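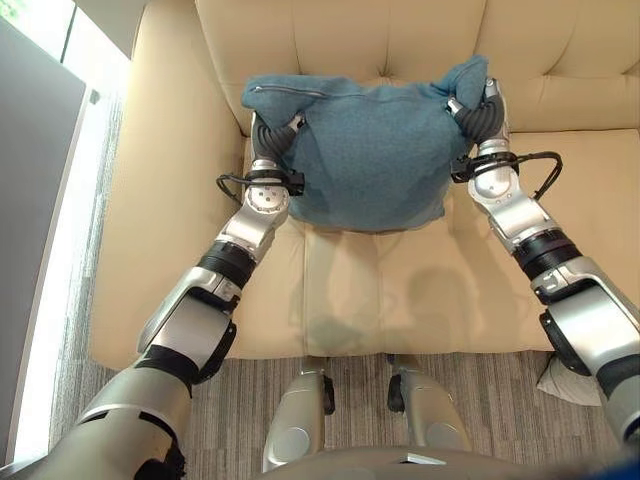
Client asks for all working files of the identity one year after the project. What do I owe them?

Posted in: Running a small studio
Asked by keskinen_studio on 2023-05-06

Hello everyone. I run a very small graphic design studio, Keskinen, in Nustotport. We are two people. Last year we made a full identity for a ferry company called Stinora: logo, timetable system, signs for the terminal, tickets, and a guidelines document of 48 pages.

The contract says the client receives "final artwork in suitable formats". We delivered the logo as vector files, print PDFs of all items, and the guidelines as PDF. They were happy and paid on time.

In April they changed their marketing manager. The new one wrote to me that they will now work with an agency in Miltham, and he asks for "all source files of the project". I looked on our server and the project folder has 958 files. Most of them are sketches, rejected directions, scans from my notebook, and tests for the ticket printer. There are also the layout files for the timetables, which took us many weeks to build. The whole logic of the system is in them: the grid, the styles, the scripts which import the departure times.

I don't want to be difficult. It was a good client and I would like to stay on friendly terms. But I feel that the timetable templates are our know-how and they were not in the price. My partner thinks we should simply send everything and forget about it. I think if we send everything, the next client will also expect it.

My questions are these:

Do I have to give the layout files if the contract says only "final artwork"?
If I want to charge for them, how do I calculate a price that doesn't look like a punishment?
What do I do about the fonts? The timetable face is licensed to our studio for two computers.

Thank you for any advice. We have never had this situation before.

2 answers

pixelferret
14 votes

Just send it. Life is short. The files are worth nothing to you if Stinora is gone, and the Miltham people will rebuild the timetables in a week anyway if you say no. Then you have a bad name in a small town and zero money. I gave my files away on every job since I started and never had a problem.

Maybe take out the fonts.

Comment from keskinen_studio: Thank you. I understand the point about the name in town. But I am not sure they can rebuild it in a week, the winter timetable alone was terrible to make.

slow_kerning
83 votes

I am also from a small studio, and I have been on both sides of this: as the one who hands over and as the one who receives. I am not a lawyer and I don't know the law in your place, so please let someone read your contract before you refuse anything in writing.

First, the words. In my experience "final artwork" and "working files" are treated as two separate things in the trade, but many clients have never heard of the difference. Your new manager probably didn't read the contract. He has a list from the new agency and one line on the list says "source files". So I would not read his e-mail as an attack. Answer it within two days, in a friendly tone, and ask what exactly the agency needs in order to continue. Very often the answer is much smaller than the request.

After that I would go through the folder and make four groups.

1. Things they already have. Logo vectors, color values, PDFs. Send these again in one clean package, without any charge, even though you delivered them before. People lose files when staff changes. It costs you one hour and it sets the mood for the rest of the talk.

2. Things that never leave the studio. Sketches, rejected directions, notebook scans. You don't need to discuss them at all. In my studio we once sent a full folder by mistake, and two years later I saw a rejected logo of ours on a van. It was the client's own van, so I could not even complain properly. I was still unhappy for a week.

3. Simple layout files. Letterhead, business cards, a poster template. I give these away or ask a small handling fee. Anyone can redraw them, so the value is low and a fight over them looks petty.

4. The timetable system. This one is a product in itself, and I would put a price on it.

For the price, I don't like the method of taking a percentage of the original fee. The client sees the percentage and feels he pays twice. I prefer to sell the work of preparing the handover, plus a license to use and change the templates. Write down the real hours: cleaning the file, naming the styles in a way that a stranger can understand, removing the old tests, writing instructions for the import scripts, and a call with the agency. For the last system I handed over, the preparation alone was 279 in our currency per template, and there were six templates. The client accepted it without discussion, as every line on the quote was a thing he could see and understand.

Make the quote with these lines:

- Cleaning and packing of the templates
- Written instructions, with page count
- One call with the new agency, with a time limit
- License to use and change the templates for the client's own services
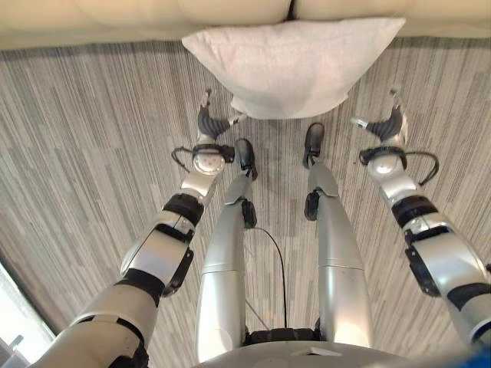
- Support after handover, per hour, with the date until which you offer it

The last line is important. Without it you will be answering questions from Miltham until you retire. I learned this with a museum job where the other agency called me every time the import script stopped. It was usually a comma.

About the fonts: don't send them. Your license covers your computers, and normally you cannot pass it on to somebody else. Make a short list with the name of each font, the foundry, the version, and the address of the shop. The agency then buys its own license. Check the versions carefully - if they install a newer version, the figures can have another width, and in a timetable everything moves. I would also look at whether Stinora has its own license for the terminal screens or the website. If not, tell them kindly now. It is not your fault, but they will be glad to hear it from you first.

For the next project, put two sentences in your contract. One says which formats are delivered. The other says that working files stay with the studio and can be bought separately, at a price agreed in advance. Since I do this, the question comes up at the start, when everybody is still in a good mood.

And keep a copy of exactly what you send, as a zip with the list of contents in it.

Comment from keskinen_studio: This is very useful, thank you. I wrote to the manager and asked what they need. He replied the same afternoon that it is only the timetables and the arrow symbols for the signs. Should the arrows be in group 1 or group 3? They are in the guidelines, but only as a picture.

Comment from slow_kerning: Group 1, I would say. If they are in the guidelines, the client will expect to be able to use them. Export them as vectors and put them in the free package.

Comment from pixelferret: ok the van story convinced me a little

Comment from keskinen_studio: Arrows are exported. We are making the quote now, with five lines as you wrote. My partner wants the call limited to 45 minutes and I want one hour.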